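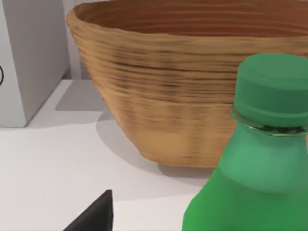

Figure 2. Simulated tabletop with a large woven basket, a green bottle and a white box.

4.2 Can it tidy a kitchen yet?

Short answer: I wouldn't hand over my own kitchen. Raghda and I built the Fosivum tasks in simulation because we break fewer things that way, and I still came away feeling a bit sorry for the policy. Bottles are the nice part. You get a neck, shoulders and a cap, and most grasps are at least plausible. The basket is another matter – it's wide, it flares, and it hides whatever sits behind it from the wrist view.

We trained on 2,265 episodes with a batch size of 512, and kept back 12 layouts for testing.

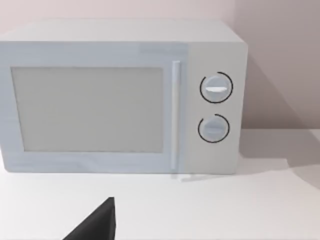 Knobs are where I'd expected trouble, and I got it. A small error in wrist angle hardly matters when you're shoving a box along, but it matters a lot when you have to pinch a thin ridge and turn it. Marwan thinks touch sensing would sort most of this out. I'm less sure (we argued over it for most of September), as our policy often goes wrong well before contact, while it's still lining up. Door handles were kinder to us, and I come back to them in Section 5.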